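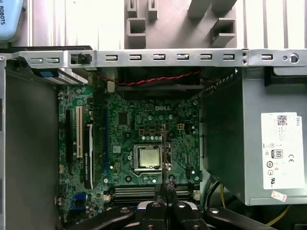
Réka Veres

November, morning. Workshop notes, fuel pressure on the Thoroddsen wagon.

Picked this up where Esben left it. The car still leans out at the top of third gear under full throttle. Idle and cruise are fine. His note says the filter was changed and the pump relay swapped with no difference. I didn't repeat either one.

Put the mechanical gauge on the rail with the long hose and taped it to the windshield so I could read it from the driver's seat. Key on, engine off: 50 psi and holding. Left it while I had coffee and the needle was in the same place when I got back, so the check valve and the injectors are not leaking down. At idle with the vacuum line on it drops the way it should. Line off and plugged, it comes back to 50.

First pull on the dyno, Hafþór driving. Pressure was steady until the turbo came in properly, then it should have climbed with boost and it didn't. It went up a little and then started to fall. By the time he lifted it was under base pressure. That matches the lean spot in Esben's log.

My first guess was the Branari regulator. Pulled the reference line and blew through it, clear. Put the hand pump on the regulator and gave it pressure with the pump running and the engine off. Rail pressure rose one for one all the way up the range we use. Regulator is good. Leave it alone please.

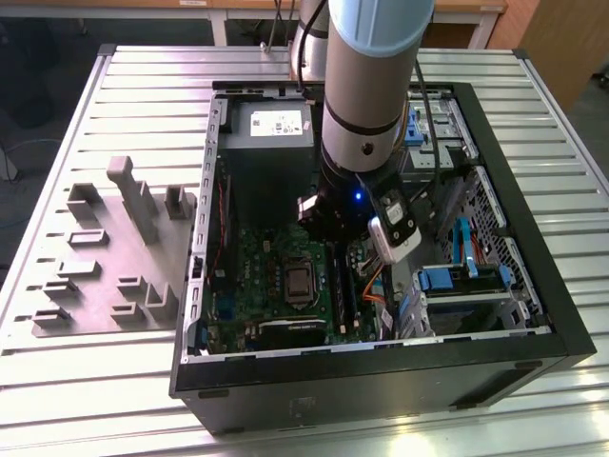
That leaves supply. Voltage at the pump connector next. Back-probed it with the rear seat out and ran the wires forward to the meter. At idle it was only a little under battery voltage. On a pull it sagged a lot more than I like. Checked the ground side by itself and nearly all of the loss is there. The pump ground goes to a stud under the carpet on the left side, and someone has painted over the stud at some point. Ring terminal was dark and the nut was barely more than finger tight.

Cleaned the stud and the floor around it to bare metal, new ring terminal, crimped and heat shrunk, new nut, grease over the top. Did not touch the feed side so we only change one thing.

Second pull, same gear, same start speed. Pressure follows boost now up to the last part of the pull and then goes flat. Better, but still short. Mixture is close to target until the same place.

Afternoon. Did a flow test into the can, return line off, pump on a separate supply at a fixed voltage. Ran it 21 seconds by the stopwatch, 3 runs. The runs agree with each other well enough. Worked out against the sheet that came with the Jonuvix pump, we are getting some 80 percent of what it should move at that pressure. Could be a tired pump. Could also be the sock in the tank, which I have not looked at. Tank is too full to open today.

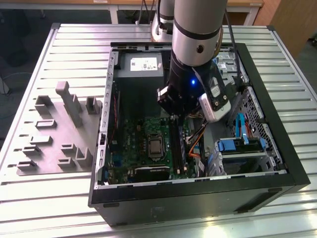
Arm over the open tower, slatted bench.

To do:

Drain the tank and look at the sock before ordering anything. Gunnlaugur has the lock ring tool.

Repeat the flow test with the sock cleaned or replaced, same voltage, same can.

If it is still low, ask Heiðrún to order the pump. She wants the part number off the old one, not off the invoice.

Check the feed wire and the fuse holder anyway while the seat is out. The holder felt loose when I pulled the fuse.

No full throttle until then. The owner has asked about taking it to the Prarnovwood day and I told him to wait for a call. Dyno files are saved under the car's name with today's pulls marked before ground and after ground. Gauge is back in the drawer, the hose is hanging up to drain.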